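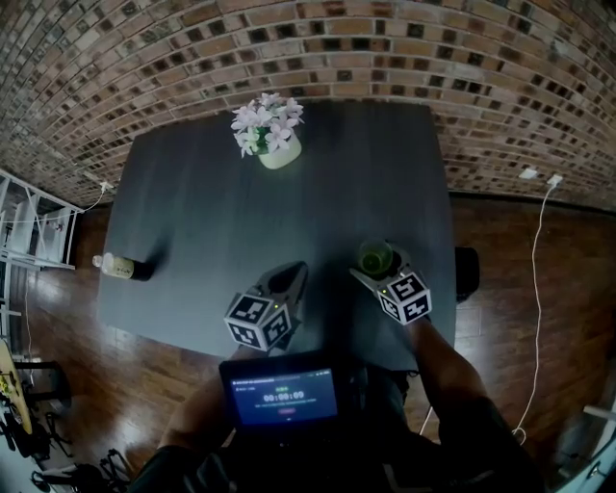
Stustel has released Piltero 3, a new version of its software for turning hand-held gripper recordings into motion data that a robot arm can follow. The update changes how the software tracks each gripper, how it lines up the left and right hands, and how it flags recordings that need a second look. Piltero works with grippers that carry printed marker cubes, such as the gray pair at work over a table with a glass of green liquid, a bottle lying on its side and a small potted plant. The software reads the black-and-white patterns on each cube and calculates the position and angle of the gripper for every moment of the recording.

In earlier versions, tracking could drift when a hand turned and most of a cube's patterns moved out of view. Piltero 3 combines the marker readings with a motion model for each hand and carries the estimate through short gaps. When a gap is too long to fill with confidence, the software marks that stretch and leaves it out of the export unless the user chooses to keep it.

"Our customers were spending their afternoons going through recordings by hand, looking for jumps in the path," said Kanini Temba, head of product at Stustel. "We wanted the software to find those jumps and show them on the timeline, so a person can check the spot and move on."

The company tested the release on 1,000 recordings of tabletop tasks, including picking up glassware, standing bottles upright and moving small household items. Stustel said 44 of those recordings were sent back for manual review under the new version's default settings.

Piltero 3 also includes a planning check. Before a recording is exported, the software compares the path of each gripper with the reach and joint limits of the chosen robot arm. Sections the arm could not follow are shown in a separate colour, along with the limit that would be exceeded. Users can load their own arm model or pick from seven that come with the software.

"A person can reach around a glass in ways that many arms can't," said Atif Kazmi, who leads the planning team. "It's better to learn that at your desk than when the arm stops halfway through a task."

Lodusis, which builds kitchen and laboratory automation, used a preview of the release over the winter. Sadia Rizvi, an engineering manager at Lodusis, said the two-handed alignment was the change her group noticed first. "We used to correct the offset between left and right ourselves, in a script one of us had written. We've stopped using the script."

Piltero 3 will be available to current licence holders in September at no added cost. Projects made in Piltero 2 will open in the new version but must be re-tracked to use the gap handling. A command line tool for batch processing is included with all licences.

Media contact: Tatu Rashidi, Stustel Communications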